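Etholm Cell 2: The Divider Fault

Gallery page, posted 2025-11-06

Cell 2 is the bin-to-bin picking station at our Etholm site. The arm takes mixed objects from one half of a gray bin, lifts them over the divider and sets them down in the other half. When one side is empty it turns around and moves everything back. It had been doing this since April with very little attention from us, and then it began hitting the divider.

The fault was simple to describe and slow to find. On some transfers the gripper came across too low and touched the top of the panel. Most of these contacts were light, and the arm carried on as if nothing had happened. A few were hard enough to shift the panel and trip the protective stop. By the time we pulled the log, the cell had recorded 3,636 transfers, and the stops were scattered through them with no clear pattern by object or by time of day.

We first blamed the camera calibration and redid it. The stops kept coming. Then we blamed the Clirness grip controller, swapped it for the spare and ran 100 transfers without a stop, which we took as proof. It was not. The next morning the arm hit the panel again on the second pick.

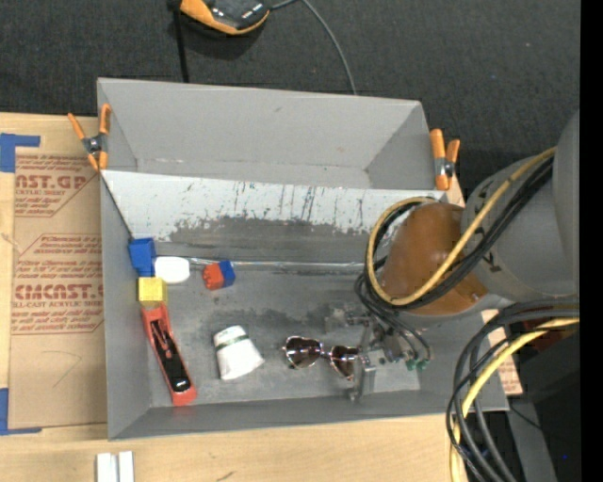
The bin with a mixed load in the lower half and the upper half clear. Orange-handled spring clamps hold the bin at both ends of the divider, and the panel carries plenty of scratches.

Why didn't the arm stop every time it touched the divider?

The protective stop works on force, and the limit had been set high so that the arm could press down on objects in the corners without tripping. A light brush against the panel stayed under that limit. Only the harder contacts went over it, so the log showed far fewer events than there were.

What was wrong

The travel height over the divider was stored as a fixed number, measured from the table. When the bin was changed in the spring, the new one sat a little higher on its base, and the number was never updated. That left a small gap between the lowest part of the gripper and the top of the panel. With a short object in the fingers the arm cleared it. With something long, gripped near one end, it sometimes did not. The cables added to the trouble – a stiff bundle pulls on the wrist differently depending on which way it has last turned.

None of this shows up in a short test. Our 100 clean transfers were done mostly with blocks.

What we changed

The travel height is now taken from the top of the divider, and it is measured again whenever a bin is moved or replaced. The force limit is lower while the arm is crossing and goes back up only once it is over the target side. Contacts under the limit are written to the log as warnings. The cable check is now part of the start-up list, along with a hand check of both clamps.

We then ran 500 transfers with a mixed load and had no stops and no warnings. The same changes went onto the Hettiarachchi cell the following week. The station at Ovholm uses a shallower bin with no divider, so only the logging change applies there.

One item is still open. The panel needs replacing, and until the new one is fitted the cell runs at reduced speed with the guard closed. If you are running it and hear a scrape, press the stop and write down the transfer number before you reset – the warning log only keeps the last shift.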